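Print this page | E-mail this page

Brondard Opens Textile Sorting and Folding Room in Skoramberg

SKORAMBERG, September 17, 2024 – Brondard today announced the opening of a new textile sorting and folding room at its Skoramberg site. The room will handle donated clothing, towels and household linens collected under the company's Radu reuse program.

Items received through Radu were previously sorted in a shared storage area, where space for folding was limited. The new room gives this work a permanent home, with white-topped tables for checking and folding and separate shelving for goods that are ready to leave the building.

Each item is laid out on a table and checked on both sides for stains, tears and missing fasteners. Garments and towels in good condition are folded to a standard size and stacked by type. Worn items are set aside for use as cleaning cloths.

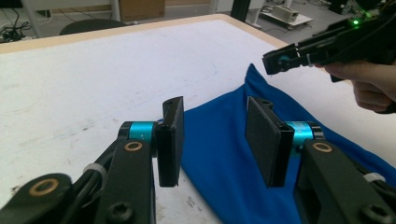 Brondard began planning the room in March, following a review of how donated goods moved through the site. The review covered 3,862 items and found that 581 of them had been handled more than once before they were folded. Under the new layout, incoming bags enter at one end of the room and finished stacks leave at the other.

The company has also adopted the Celer folding guide, a short set of written instructions for shirts, towels and bed linens. The guide uses 3 basic folds and is posted at every table. New staff members will practice with it during their first week in the room.

Nearly 100 households in Skoramberg have registered to receive folded linens in the first round of deliveries. Registration remains open, and residents may request towels, sheets or everyday clothing at the Brondard front desk.

Donations should be clean, dry and packed in closed bags. Pillows, quilts and rugs cannot be accepted at this time.

About Brondard
Brondard collects, sorts and redistributes household textiles from its site in Skoramberg.

Sign up for our newsletter to receive Brondard news by e-mail. You may unsubscribe at any time.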